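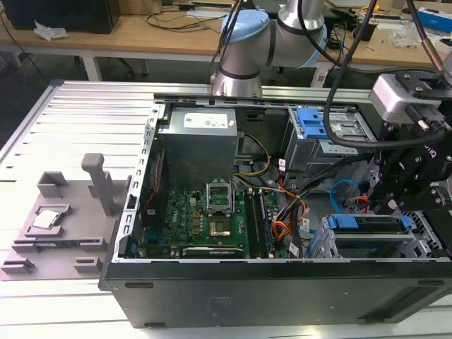

*Last changed: November 9, 2020*

# Bench tips: comparing grippers on an old tower PC

These are working notes from the Trodlow bench. We use a desktop tower as the test piece for arms and grippers, with the case on its side and the panel off. Most of the tips are cheap or free. Add your own at the bottom and put your initials on them.

## Before you power up the arm

- Lay the case so the open side faces up and check that it doesn't rock. Shim it if it does. A rocking case looks exactly like bad calibration.
- Leave the CPU socket empty with the retention frame raised when you start. Keep the chip in a pocket on the printed tray, lying flat.
- Print the tray in a dull color. Gray works. Shiny white plastic washed out under our lights.
- Run the first pass at reduced speed with a hand on the stop button, even if the same program ran fine yesterday.
- Never practice on a board you want back. Socket pins bend easily, and straightening them with a needle takes most of an afternoon.

## Comparing fingers

Change one thing at a time. Soo-ah Seok swapped the fingers and the controller settings on the same morning, and we had to throw out 47 trials. Now the settings file gets copied and renamed before anyone touches a screw.

Long fingers reach the drive cage without the body of the gripper hitting the case wall. They also flex more, and you'll see it when the handle on a drive carrier is stiff. The short Rallis set holds harder but can't get down past the power leads. For drive handles we use the long ones and accept slower moves.

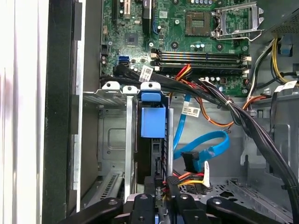 ## Cables

- Decide where the loose SATA cable goes before each trial and put it back there. Tape a sketch to the bench if you need to.
- Use a soft tie on thick bundles. Cut the tail flush so a fingertip can't catch it.
- Keep the gripper's own cable slack enough for a full wrist turn, but not so slack that it drags in the case. We got this wrong with both arms.
- Paper labels on cables tear off after enough grabs. Leave them on anyway if your vision setup uses them, and replace them when the edges lift.

## Cameras

A wrist camera and a fixed camera disagree more than you'd expect. The wrist view is better for the last bit of travel to a handle or slot. The fixed view tells you whether the elbow is going to hit something. 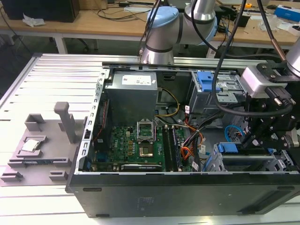 Clamp the fixed camera to the floor stand and keep it off the worktable. Ours was on the table for two weeks, and every fast stop showed up as a shake in the recording. Aleksandra Domański moved it and the shake went away.

Wipe the wrist lens before each session. Lock focus and exposure if the camera lets you — auto exposure hunts whenever bare metal comes into view.

## Controllers

The Fukbridge controller is easier to set up. The Gredasport one logs finger force, so we use it when comparing grips and put up with the menus. Save logs under the finger set and the trial number. "Test_new_final" is no use in a month. 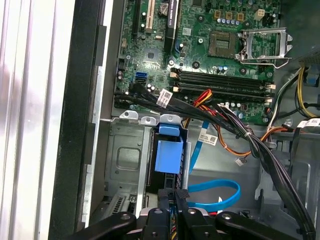 **Do I need a force sensor to compare two grippers?**

For light parts such as memory modules, a cheap luggage scale is enough. Hook it to the part, pull slowly, and write down the reading when it slips. Do it four times per gripper and keep the lowest number.

## Putting things away

- Park the arms clear of the case before reaching in by hand.
- Check finger screws for play and snug them up. Don't crank them.
- Put the chip back in its pocket.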